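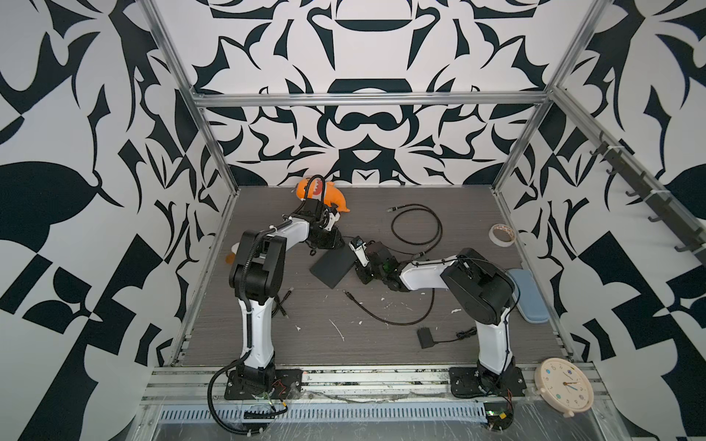 Clodagh Keane wrote to the review desk that a method for plugging in cables should be judged by how it behaves when the first attempt misses, and that our notice of the first Datov release had said nothing on the point. The objection was fair. The present review covers the second release and gives most of its space to missed attempts and what follows them.

Review: Datov, second release
A method for learning contact tasks from short demonstrations
Reviewed for the Narneritz Automation Laboratory by Idalina Peixoto and Byung-chul Chae

Summary

Datov is a training method, supplied by Irnex as a software package with a written protocol, for teaching a two-arm robot to carry out small assembly tasks from human demonstrations. The second release adds what its authors call restart segments: short recordings that begin from a poor position and show the correction only. The laboratory tested the release on one task, the insertion of a barrel-type power plug into the socket of a power adapter. We found that restart segments are worth the effort of recording them. We also found that the documentation is behind the software, and that the claims for cluttered work surfaces are only partly borne out.

What is supplied

The package contains the recording program, the training program, a set of starting weights and the protocol, which runs to 30 pages. The starting weights were trained by Irnex on 1,000 recorded episodes of general handling tasks. No hardware is included. The laboratory used its own pair of arms on a shared rail, with one fixed camera and a camera on the wrist of each arm. The method expects this arrangement and will accept a single wrist camera with a change to the settings file.

Installation took most of a morning. Mirsad Vukadinović, who maintains the laboratory's machines, reports that the calibration routine for the wrist cameras failed twice without a message and completed on the third attempt after the settings file was corrected by hand. The field in question had been renamed between releases. The protocol still gives the old name.

The task

Insertion of a power plug is a modest job for a person and an awkward one for a robot. The plug is small, the opening is dark against a dark housing, and the cable pulls on the plug from behind. The adapter is free to slide on the table. A push that is slightly off center will often move the adapter before it moves the plug.

The method was given no model of either part. All it receives is the camera views and the positions of the joints. Other objects were left on the table during recording and testing, as the protocol recommends, so that the trained policy does not come to depend on a bare surface.

Recording

Datov asks for two kinds of material. The first is the complete demonstration, from the approach to the plug through to full insertion. The second is the restart segment. The operator places the arm in a position from which an insertion would fail, starts the recording and carries out the correction. Segments are short, and an operator who has settled into the work can record them quickly.

We recorded 125 items in all, with restart segments making up the larger share. Aidan Lynch did the greater part of the recording and found the segments less tiring than full demonstrations, although he noted that the program gives no help in choosing which poor positions to record. His early segments clustered on one kind of error, with the plug too far to the left. The trained policy was noticeably better at correcting that error than its opposite. A simple display of the starting positions already covered would have prevented this, and we recommend that Irnex add one.

The protocol asks operators to vary the grip. In most of our recordings the fingers held the molded housing of the plug. In others they held the cable just behind it. The second grip is harder. The plug can swing when the tip meets the rim of the socket, and the operator has less direct control over its angle. We included it on purpose, as a robot that has picked a cable up from a table will often arrive with exactly this grip. 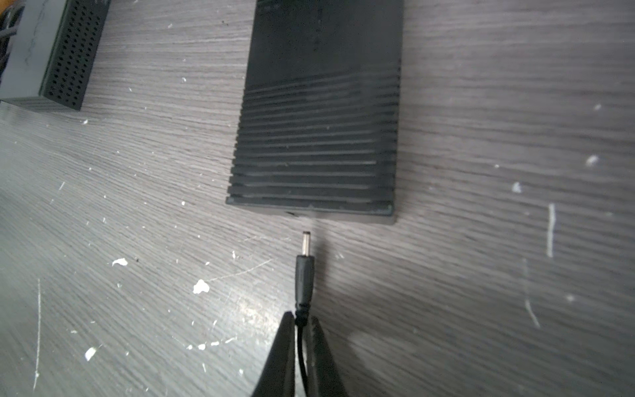
Wrist camera: fingers closed on the cable just below the plug housing, with the tip pointing toward the adapter socket.

Results

Each condition was tested over 30 trials. Trials began with the plug already in the gripper. A trial was counted as a success when the plug was fully seated without help from the operator, and it was stopped after 5 attempts at contact.

With the housing grip, the policy trained on full demonstrations alone succeeded in half of its trials. The policy trained on the mixed set succeeded in four fifths. With the cable grip the first policy rarely succeeded, and the second did so in three fifths of its trials. The total number of recorded items was the same for both policies, so the gain cannot be put down to a larger training set.

The manner of the improvement deserves notice. On the first contact, the two policies performed almost alike. The difference appeared afterward. The policy without restart segments tended to go on pressing against the end face of the adapter, or to withdraw and return along the same line. The mixed policy drew back a short way, shifted sideways and tried again. This answers Ms. Keane's question in the method's favor.

The remaining failures were of two kinds. In the first, the adapter turned on the table under sideways load until its socket was out of reach of the approach. The second arm could have steadied it, and in some demonstrations it did, but the trained policy used the second arm seldom and late. In the second kind, the plug rotated in a cable grip and the policy continued as if it had not. Neither is discussed in the protocol.

Clutter

Irnex states that the method is robust to unrelated objects on the work surface. Our results support this for objects that stay where they were during recording, and for moderate changes in their position. They do not support it for loose cables. When a second thin black cable was laid close to the adapter, the policy approached the wrong cable in several trials where it was required to make the grasp itself. These trials were run separately and are not included in the figures given above.

Comparison

The laboratory has previously used the Rathjen method for the same class of task. Rathjen requires a force sensor at the wrist and a person to mark each contact event in the recordings. Its results on the housing grip were slightly better than those of Datov, and its preparation was a good deal longer. A group that already owns force sensors has little reason to change. For a group starting with cameras only, Datov is the more practical choice.

Documentation and support

The protocol is clearly written where it is current. The section on camera placement is good, and the advice on lighting saved us time. The sections on calibration and on export have not been revised for this release. Two questions sent to the Irnex support address in July were answered the next morning, correctly in both cases. A third, concerning the use of the second arm, was acknowledged and is still open.

Recommendation

The laboratory recommends Datov for trial use in teaching and in small research projects on insertion and similar contact tasks. Operators should plan their restart segments on paper before recording, and should include both directions of every error they expect. We do not recommend the method for unattended work, or for tables where several cables of the same color lie close together.

The trained weights, the recordings and the trial log are held by the laboratory and may be requested through the review desk – requests should name the release, as files from the first release will not load in the second.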